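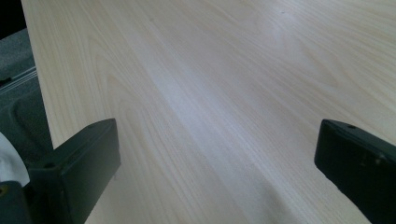
Figure 2. Pale tabletop with glare along the middle of the surface.

3.2 Surface reflectance and reading comfort

Desk finish was treated as a separate factor from ceiling lighting. Glossy work surfaces reflect overhead light toward the reader, and the resulting glare (Figure 2) lowers the contrast of printed text placed nearby. We compared two reading rooms, one in Steston and one in Plovell, with the same lamps and the same desk height. The Steston desks had a satin finish - the Plovell desks were matte.

Each of the 76 participants read printed passages for two sessions and then rated eye strain on a scale from 0 to 100. Seat position was assigned at random within each room. Ratings were collected on paper before participants left their seats.

Strain was higher in Steston, but the difference was limited to seats directly under a lamp. Window seats were left out of the analysis, as daylight could not be held constant in October. Room effects are examined further in Section 3.3.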